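2/25/19 – Prestard open day, our bench

Doors at ten, first visitors at twenty past, first person asking if it makes coffee at twenty-two past. Sang Châu had the kitchen sim up on the big monitor and I was on crowd duty, so these notes are mostly about the crowd. The Divero people across the aisle had a real arm and free pens. We had a simulator and a bowl of mints.

Sang ran the wrist view for the first hour.

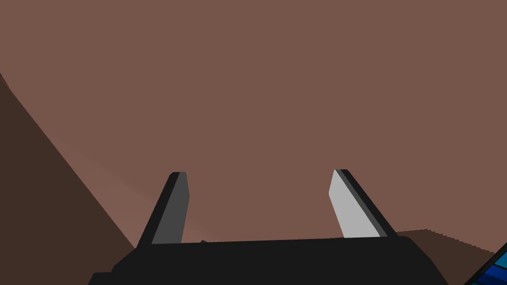 Visitors don't know where to look in a wrist view, and I'd forgotten that since January. Hala Hakim brought the Achterberg group through and one of them asked which way was up. Fair enough. You get two fingers spread in a V, a great deal of terracotta, and a bit of blue down in the corner that three separate people wanted to discuss. The pale right finger against the grey left one also got read as two different parts, so I explained lighting to a retired electrician, who explained it back to me better.

To do before the Fesberg visit:
– wider default view, wrist camera as an inset
– label the monitor SIMULATION, in letters larger than 35 point
– bring a second power board

Episode log says 3,295 at close. The counter was not reset beforehand, so that number means nothing and I've told Hala so before it ends up on a slide.

After lunch we moved on to the two-arm setup, with more furniture in view.
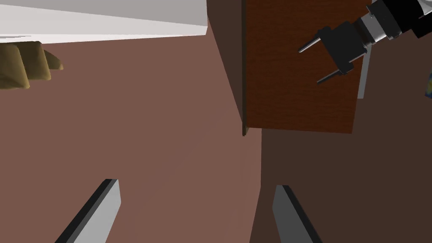
Questions improved from there. Someone from Fesberg asked about contact settings and stayed for the whole answer, poor fellow. A girl of nine or so asked if the arms ever get in each other's way, and Sang went a bit quiet. Printed about 2,000 flyers, brought most of them home. Free to anyone with a wobbly desk.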